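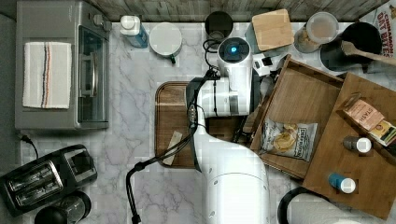

One of the arms over a chopping board on the kitchen counter in Mundby.

Mundby kitchen project sets out its shopping list for September

23 Feb 2022

The assisted kitchen project in Mundby has published its equipment plan for the coming year, and it makes cheering reading for anyone who has been following the work. There is money for a second robot arm, a proper set of spare parts and, at long last, a counter that can be raised and lowered. If all goes well the new kit will be in place by September, when the project opens its doors to a first group of people from outside the team.

The project is run by Holmgren, the small housing and care trust that looks after supported flats in Mundby and neighbouring Trirnarberg. Its aim is simple to say and very hard to do: get an arm on a kitchen counter to help with the fiddly jobs that stop people living on their own, such as moving boards, fetching packets and putting things back where they belong. The work goes on in an ordinary kitchen, with ordinary clutter, and the plan is keen to keep it that way.

That choice runs right through the budget. An early draft had a line for clearing the worktops and fitting matching, easy-to-grip containers throughout. It has gone. The team argued that a tenant's kitchen has crisps and tea and a dish towel left on top of the oven, and that money spent making the room easier for the arm would only have to be spent again in every flat. The trust agreed, and the savings have been moved across to grippers.

What is being bought

The biggest item is the second arm, to be supplied by Flesteo along with a mounting plate and a control box. Two makers were asked to price the job. The other quote came in lower for the arm alone, but it left out training and charged separately for software updates after the first year. Once those were added the gap all but closed, and the Flesteo offer had a repair centre in Trirnarberg, a short drive away. Anyone who has packed an arm into a crate and waited for it to come back from abroad will know what that is worth!

Next come the grippers. The plan allows for nine sets of fingers in three shapes. Narrow ones for thin flat things, wider padded ones for jars and bottles, and a third sort that the team is still drawing. Fingers wear out and get bent, and the project has learned to treat them as something you buy by the bag, like drill bits. They have their own line in the running costs this year and no longer have to be begged for one at a time.

There is also a set of wrist cameras. These are cheap compared with everything else on the list, and the team would happily have bought more of them. A camera at the wrist sees what the fingers are about to meet, at very close range, and that is the view that matters most when a board has to be moved beside a tap or a row of knife handles. 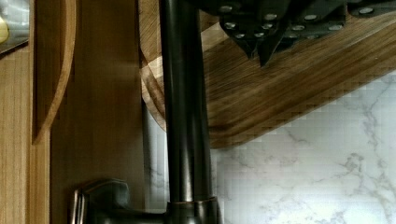
The view from the wrist: the tap, a wooden board and the knife handles along its top edge.

Close work like this has shaped the plan more than anything else. Around a sink there is hardly any free space, most of the surfaces shine, and wood in front of wood is tricky for software to pull apart. The first idea was to buy a bigger and longer arm that could come in from above. After a lot of talk the team went the other way and asked for a second arm of the same size, so that one can hold while the other moves. It costs more at the start, but both arms take the same fingers, cables and spares, and whoever has learned to run one can run the other straight away.

The rest of the list is humbler stuff. A raising and lowering counter, which the trust's occupational therapy staff have wanted for years with or without a robot. Cable clips and trunking, plenty of it. A lockable cupboard for the control boxes. A second set of kitchen boards in different woods. A decent chair for whoever is at the controls – the present one is a dining chair, and there have been complaints.

How the money was worked out

Holmgren began with the tenants. Over the autumn it sent a short form to everyone in its flats and to families on the waiting list, asking which kitchen jobs they found hardest and which they would be glad to hand over. It got 526 replies, far more than it had hoped for, and many had long notes written in the margins. Lifting and moving things near the sink came up again and again. Stirring, which the team had expected to be near the top, hardly featured. People like stirring.

Those answers were turned into a list of tasks, and each task was set against the kit it would need. Where one piece of equipment served several tasks it moved up the list. Where something looked splendid but helped with only one job it dropped down. An overhead rail, much loved by the technical side, slid to the bottom in this way and has been put off until next year at the earliest.

Running costs have been given as much thought as the purchase itself, and this is the part of the plan that other small groups may find most useful. Service cover for the two arms will come to £334 a month, which includes one visit a year and a loan machine if a repair drags on. On top of that are fingers, cables, electricity and staff hours. The trust has written all of these down for three years ahead and says that it will not order the second arm until each year is paid for in full.

It is a refreshing way to go about things. Plenty of lovely machines have ended up under a dust sheet once the first grant ran out, and the plan is plain about wanting to avoid that. It also sets aside a small sum for things nobody has thought of yet, with a note that anything over a set amount must go back to the trust for a decision.

Work in the kitchen carries on in the meantime with the arm already there. Sessions at the moment are mostly concerned with flat wooden pieces near the tap: bringing the fingers down to them, moving them and keeping clear of the stem. It is slow and absorbing to watch. Notes from each session go straight into the gripper drawings, so that the third finger shape should be settled before the order has to be placed.
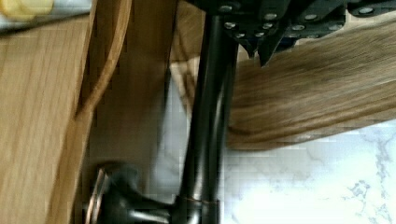
What happens next

The order for the arm goes in once the final part of the funding is signed off. Flesteo has held its price until the end of spring, and delivery is expected to take most of the summer. The counter has to go in first, as it needs an electrician and a plumber, and the kitchen will close for that work. The team plans to use the gap to train four more members of care staff on the controls, using a borrowed table in the trust's Trirnarberg office.

Then comes September and the first visitors. They will be tenants who said on the form that they would like to try the kitchen for themselves, coming in pairs for a morning at a time. The project wants to know whether they find the arms useful, of course, but also whether they find them noisy, or in the way, or a bit much before breakfast. There is a line in the budget for travel and another for lunch.

Visitors will be asked to bring something from their own kitchens, a favourite board or an awkward jar, and it will go on the counter with everything else. The team is very much looking forward to the awkward jars.

The plan also names a few things that the trust would take gladly if they were offered: a used label printer, workshop time on a milling machine for trial fingers, and wooden boards and trays of any size, new or old. Scratched ones are welcome.

Copies of the full equipment plan, with the three-year costs set out line by line, can be picked up from the Holmgren offices in Mundby and Trirnarberg. Groups planning something similar are invited to get in touch and may borrow the tenant form, which comes in large print as well as the standard version. Requests to see the kitchen should be made before the counter work begins.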